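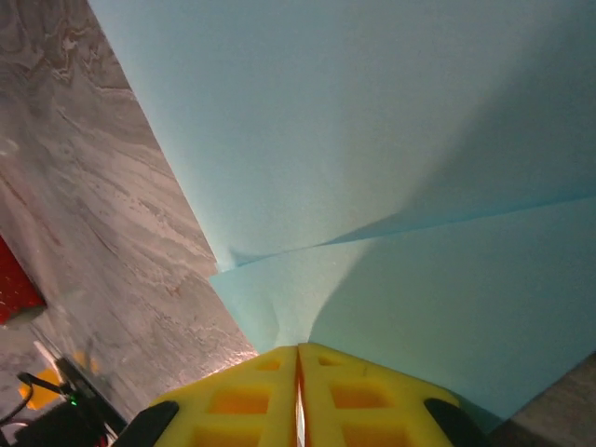

About Griltomness

Posted 06/11/2022 by the owner
4 min read

Hi, and welcome! I'm the person behind Griltomness, a small bookbinding and book repair shop in Salinas. If you've ever called the shop, you've talked to me, and if there was a long pause before I picked up, I probably had glue on both hands.

I get asked a lot how a person ends up fixing books for a living. In my case it started with a cookbook. My grandmother's copy had lost its spine, half the dessert chapter was held in with a rubber band, and I took it to a shop a couple of towns over that told me it would cost more than the book was worth. Well, it was worth plenty to me! So I checked out a library book on bookbinding, ruined a few old paperbacks for practice, and then fixed the cookbook on my kitchen table over a long weekend. It isn't pretty. The cover sits a little crooked and I used the wrong glue. But it opens flat, every page is in there, and I still bake from it.

After that, friends started handing me things. A Bible, a yearbook, a stack of piano music, a bird guide that had clearly been dropped in a creek. I was working in an office then and doing repairs at night, and at some point the nights got more interesting than the days. I rented the front half of an old shoe store, kept the shoe store's shelves (they're the perfect depth for books, it's a little spooky), and put up a sign. The first September I was open I had 46 books come in, which I thought was a flood. I had no idea what a flood was.

What I work on

Mostly ordinary books that somebody loves. Cookbooks are still my favorite, stains and all, and please don't apologize for the stains. I also do family Bibles, children's books, hymnals, recipe binders, diaries, photo albums with pages coming loose, and the odd thesis. I make new things too: blank journals, guest books, and boxes for books that are too fragile to fix any further. My journals are sold under the name Skesau, after a made-up country my sister and I used to draw maps of when we were kids. People ask if it's Scandinavian. It is not.

I don't do rare book appraisals. If you bring in something that looks seriously old or valuable, I'll tell you to have it looked at by a conservator before I touch it. I'd feel awful otherwise.

How it goes

You bring the book in, or mail it if you're far away. I look it over with you, tell you what I'd do, and give you a price before I start. Simple jobs like a loose hinge or a torn page start at 45 dollars. A full rebinding can go up to 400 or so, and I'll always say so if I think you'd be happier with a cheaper fix. Turnaround is usually a few weeks. Before the holidays it's longer, so get in early if it's a gift!

Please, please don't use packing tape on a book while you're waiting. I spend more time taking tape off than anything else I do.

Classes

A couple of years in, I started teaching on weekend mornings in the back room, and it has turned into my favorite part of the week. The beginner class is called Zidivow (long story, it was a typo on a flyer and it stuck). You fold and sew a small notebook and take it home with you. No experience needed, kids are fine if they're old enough for a needle and bring a grown-up. Tools and paper are included, coffee too.

I passed 4,000 repairs this spring, and I celebrated by closing early and going home to read. If you've got a book in a grocery bag in the closet that you keep meaning to do something about, bring it by. The door sticks a little, so give it a good push.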